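Startseite Themen Küche Werkstatt FAQ Kontakt

Häufige Fragen: Können Maschinen schon Hausarbeit?

Kann ein Roboterarm heute eine Arbeitsfläche abräumen und wischen?
Unter festen Bedingungen ja. Bekannte Gegenstände, gleichbleibendes Licht und eine freie Zufahrt vorausgesetzt, ist das Umsetzen von Küchengerät beherrschbar. Beim Wischen fehlt meist die Kontrolle, ob die Fläche danach sauber ist.

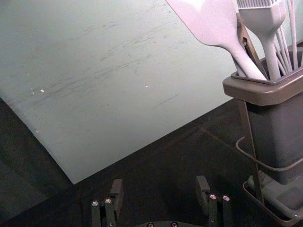 Tshabalala
Redaktion Technik, Londanora

Warum sind Krümel schwieriger als ein Pfannenwender?
Ein Pfannenwender hat einen Griff und eine wiederkehrende Form. Ein heller Krümel auf einem zerkratzten, blassgrünen Brett hebt sich im Kamerabild kaum von den Schleifspuren ab. Ein Parallelgreifer kann ihn ohnehin nicht sinnvoll fassen; dafür braucht es Bürste, Tuch oder Absaugung.

Wie zuverlässig ist das Entnehmen aus einem Utensilienhalter?
Im Versuchsstand Nenitz gelangen 166 von 200 Entnahmen ohne Eingriff. Die meisten Abbrüche gingen auf verhakte Schneebesendrähte und verdeckte Griffe zurück. Einzeln stehende Teile waren unkritisch.

Wie lange dauert ein Durchgang?
Entnehmen, Ablegen und Zurückstellen eines Teils: fast 2 Minuten. Von Hand geht es erheblich schneller.

Lässt sich das auf die Werkstatt übertragen?
Eher als auf die Küche. Werkzeug hat feste Plätze, und der Ablauf wiederholt sich. Die Steuerung Rarkance verwaltet derzeit 6 Ablagepositionen, die vorher einzulernen sind. Verschobene Behälter erkennt sie nicht.

Lohnt sich die Anschaffung für einen Privathaushalt?
Nein. Einrichtung und Aufsicht kosten mehr Zeit, als die Maschine einspart. Neue Messwerte zum Wischen folgen im August.

Stand: 21.06.2018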